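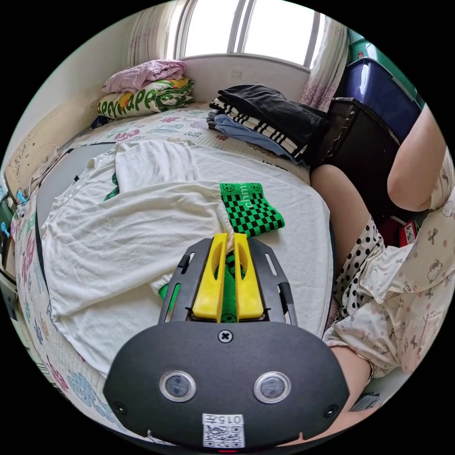 Laundry demos with a handheld gripper: how messy should the bed be?
Posted in Data Collection > Household tasks

mekus_folds

Hi all, long-time reader, first question! I've been recording folding and tidying demos at home with a handheld gripper (two bright yellow fingers, a camera looking down over them) and I'm at 526 episodes. The plan was 800, all of them on top of a bed, because that's where laundry really ends up in my place and I wanted the policy to see the same thing.

My trouble is with the first second or so of each episode. I sit on the bed next to the clothes, reach over, and grab whatever I'm starting with. Lately that's been a green and black checkered band, and it's a pain because it's narrow and it bunches up between the fingers and back toward the body of the gripper. Then from the camera's view I've got green fabric down behind the fingers, more of it lying flat past the tips, a white towel all rumpled in the middle of the bed with a white T-shirt under it, and a floral sheet under everything. White on white on white with flowers! I trained a small model on what I have so far and it's decent on the dark clothes, but it keeps reaching for the wrong spot on the towel, or pinching sheet along with shirt.

So, two things. Should I clear the bed down to one item per episode, or keep the pile? And do I need to worry that I'm in the shot myself? My legs and arms are in there a lot, pajamas and all, and I've been too lazy to move.

Oh, and I have a plain sheet I could put on, but I kind of like the flowered one. Window is right behind the bed if that matters. I mostly record in the morning.

Lech Kołodziej

I did a big batch of this last March for a sock and towel sorter we called Vlad (long story, my nephew picked the name), so take this as one guy's experience.

Keep the pile, but not in every episode. What worked for me was doing it in blocks: 32 episodes with one item on a bare sheet, then 32 with two items touching, then the full heap. When I started with the heap only, the model had no idea where one cloth ended and the next began. White towel over white shirt is about the hardest thing you could hand it. I'd leave that combo in, just make sure it has also seen the towel alone and the shirt alone, on the same bed.

On the narrow band, look at where you're closing the fingers. If the fabric is piling up behind the fingertips, you're going in too deep. Pinch with the last bit of the tips and let the rest hang. You'll get a cleaner view, and the robot arm can copy that a lot more easily, mine kept ramming its fingers down into the mattress because that's what I'd been doing by hand without noticing. A mattress gives. You press down, it sinks, you feel fine. The arm gets a position to hit and pushes until something complains.

As for the sheet, I'd rotate. Keep the flowers for half, plain for the rest. If you only ever use one sheet, it'll learn your sheet.

And the window, yes, it matters some. With a bright window at the top of the view, my camera would darken the whole bed whenever I tilted up toward it, and white stuff went gray. I lowered the blind halfway and left it there. Don't do sheer curtains open one day and closed the next in the middle of a block, or do it on purpose and write it down.

novach

just crop yourself out

Collorex

Cropping won't help much when the arm comes in right beside the gripper, there's cloth there too and you'd lose the part you need. I'd move. Stand at the side of the bed, or kneel, and reach in from the bottom edge so your other hand stays out of it. The robot isn't going to have a knee next to the laundry, and in my set (over 400 hours of scrubbing through clips, ugh) the model got weirdly attached to bare skin. It would only close the fingers if there was an arm nearby. I had to throw away a whole week.

I wouldn't toss your 526 though. Sort them first. Put the ones where you're barely in view in one folder, the ones where you're all over the place in another, train on each and see. It might be that you only need to redo the towel ones.

One more thing I'd check is what your free hand is doing. If you're holding the cloth flat with it while the gripper grabs, that's a two-handed demo and a single arm can't repeat it. I did that in nearly every clip and never saw it until somebody else watched them with me.

mekus_folds

Oh no, the free hand thing. I went and looked and yes, I do that on the shirts a lot. OK! Going to try Lech's blocks starting Wednesday with the plain sheet, standing up, fingertips only. I'm giving it 3 blocks before I touch the towel again and I'll come back and post how the grabs look.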